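Progress report to the Stovside Fund for Applied Automation
Project: Tabletop scene kit for robot simulation
Prepared by Ching-wen Hsueh, Flultham
September 2024

1. Purpose of this report

This is the second report on the tabletop scene kit. The grant allows us to finish the kit and to offer it as a yearly subscription to small robotics teams. The first report, sent in January, explained the market study and the choice of the physics engine, so I do not repeat them. I write now about the scenes, the test with our first customer, and the money.

2. The board game scene

The Fund asked us to show at least one scene with small objects that are difficult to grasp. We selected a board game. The die lies in a tray with raised walls in the middle of the board, and the pawns stand on the track around it and also on the open table. Flat counters were added because the customer, Coughlan, wants to study thin objects. The arm on the table is the one used for the game tasks. The two arms on pedestals behind it belong to the larger room layout, which the user can switch on or off.

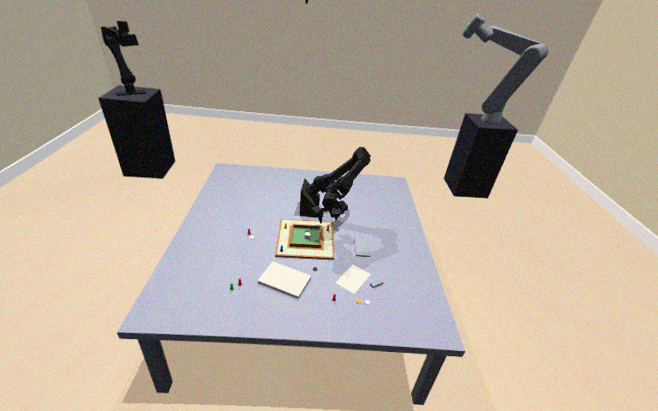 3. Work with the wrist view

Most of our effort since the last report went to the view from the gripper. Coughlan told us that the room view was good enough in the first version, but the close view was too clean, and their software learned to depend on it. We therefore changed three things. The wood of the rims now has uneven color. The shadows of the gripper fall on the board and on the table. The marks on the spaces are thinner, and a pawn can hide part of a mark when it stands on it.

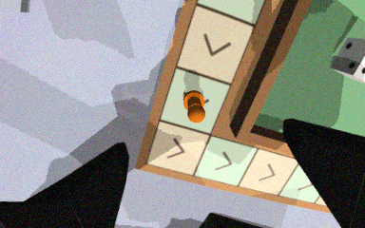

The pawn material needed more time than planned. With a glossy surface, the highlight can be mistaken for an edge, and Coughlan asked us to keep this effect because their own pieces are glossy too. We keep it as a setting with a low and a high value.

4. Test with Coughlan

Coughlan ran 2564 trials of the task "move the pawn to the next corner." Of these, 486 were stopped early by the collision check. We read all the stopped trials together with their engineer. The largest group came from the fingers touching the inner border of the board, and the customer agrees that this is correct behavior. A smaller group came from an error in our contact shape for the tray wall. It is corrected in the present version.

5. Budget and delay

We are 16 working days behind the plan. The delay comes from the shadow work and from a late license from Skonberg, who supply the arm models. The license is now signed. No extra money is requested. The remaining 200 hours of rendering time will be used for the second customer test.

6. Next steps

We will finish the user manual, add a scene with cards, and send the price proposal to the Fund for comments. I would be grateful to receive the comments on section 5 first, as the rendering time must be booked in advance.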